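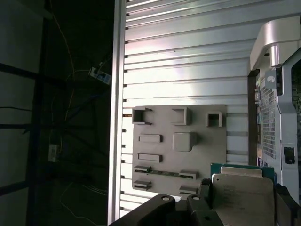

The gripper with a processor, in front of the gray test plate. The computer case is on the right.

I promised to write down how we spend the equipment money this year, and now it is September and I can't wait any longer. The budget is 2479 euros for everything that is not the arm itself. The arm we have already, and the gripper also. What we lack is all the small things between a robot and a computer case.

First, the plate. I made a drawing of it in spring and Heinonen printed it for us in gray. It has sockets, a few raised blocks and some open square frames, so one can try an insertion without risking a real board. My plan had one plate in it. Raili Mustonen read the plan and wrote 3 next to that line, and she was right. The slots wear out, and then you don't know if the program is bad or the plastic is bad. We ordered three.

Second, the parts to hold. I wanted to buy new processors, which in hindsight was a foolish idea. For practice it is enough that the size and the edges are correct. Ovach sells dead ones by the box, 15 pieces, and the price is less than one working processor. Memory modules I found in our own drawers. If you plan something similar, please look in your drawers before you open a web shop.

Third, the fingers, and this is where I made the biggest mistake. A processor package is thin, and the fingers must hold it by the edges without covering what the camera should see. I had reserved money for one pair. Caltow makes them to order and delivery takes 9 weeks, so if one finger breaks in October you have no robot work until Christmas. Now I have put a second pair in the budget and taken the money from the lighting. I am still a little sad about the lighting. The aluminum slats behind the plate shine very much when the light comes from above, and I had planned to buy a proper diffuser. For the moment I will try with baking paper.

Cables and power strips I forgot completely. They are not expensive one by one, but together they ate what I had saved for a torque screwdriver. Next time cables get their own line, at the top of the sheet.

One question is still open. Worum has offered us a used force sensor, and it would take almost everything that is left. Raili thinks we should take it — without it we only guess how hard we push into the socket. I think we should first finish the memory module work with what we have and see how many slots we break. We will talk again on Monday, after she has seen the second offer. I also have to ask them if the mounting ring is included, as the paper doesn't say.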